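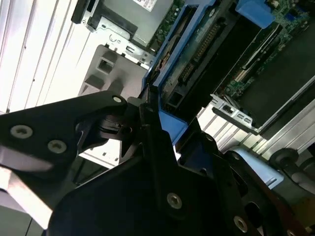 Inside one of the bench computers, from the wrist camera.

Call for participants: grippers and wrist cameras on trial, Stoltatitz

Every gripper maker who visits us brings a video. In the video the part is clean, the light is good and the thing being picked up has been put exactly where the gripper wants it. We have stopped watching them. What we want is people who will come to our workshop in Stoltatitz, sit at the controls and find out how these tools behave inside an old desktop computer, where there is very little room and most of what matters is behind something else.
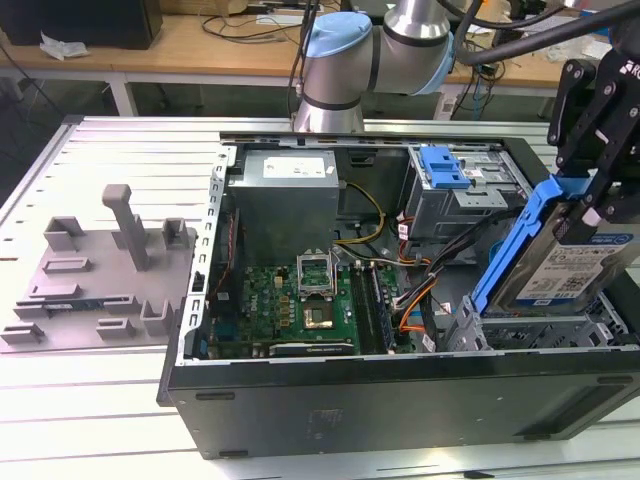 By the Ridis test bench team
April 2020

The drive caddy is the job most people ask about, so we will start there. You will be asked to take a hard drive in its blue caddy out of the bay and put it back, using the arm and a two-finger gripper. Then you do it again with a different gripper. The maker's data sheet says this is easy. Our own staff are divided, and our own staff have had far too much practice to be useful as judges.

Other jobs are smaller and more annoying. Memory modules have to come out of their slots and go on to the grey fixture plate. Cables have to be got out of the way without pulling anything off the board. There is a screw task which we may drop if it keeps eating the afternoon.

What is being compared

Two grippers, both bought at full price. Sallov is our name for the set of jobs, and each gripper gets the same set in the same order. You will also work with two views, one from the wrist and one fixed beside the table. We were told when we bought the wrist camera that it would make the other one unnecessary. We doubt it. The fingers take up a good deal of the picture, and shiny chassis metal does the rest. If you find you never look at the fixed view, say so and we will write it down.

The controllers are a separate question. One is a hand-held unit and the other is a program called Au, written here, which is meant to smooth out shaky movements. Some of us think it only hides them. You won't be told whether it is switched on.

Who we want

Adults with steady enough hands and some patience. Having taken a computer apart before is helpful but not required. We would like at least a few people who have never used a robot arm. If you have worked for a gripper manufacturer, please tell us; you can still come, but your results will be kept apart. Please don't apply if you want to see a finished product. There isn't one.

Time and money

A session lasts up to 5 hours, with a proper break for lunch. We pay 200 euros per session, plus a second-class train fare. Payment is the same whether you finish every job or none. You may stop at any point and will still be paid for the day. Breakages are our problem; the computers are scrap already.

We record the arm's movements, both camera views and the force at the fingers. We do not record your face. You will get a copy of your own results, and the full comparison is due out in December, including the parts that make our purchases look silly.

Dates depend on the travel rules in force, and we will not fix a session until we are sure it can go ahead with one participant and one member of staff in the room.

How to apply

Write to the Ridis test bench, Room 331, Stoltatitz, or use the form on our contact page. Tell us which hand you write with, whether you wear glasses for close work, and what you last took apart. No CV, please. We reply to everyone, though it may take us two weeks.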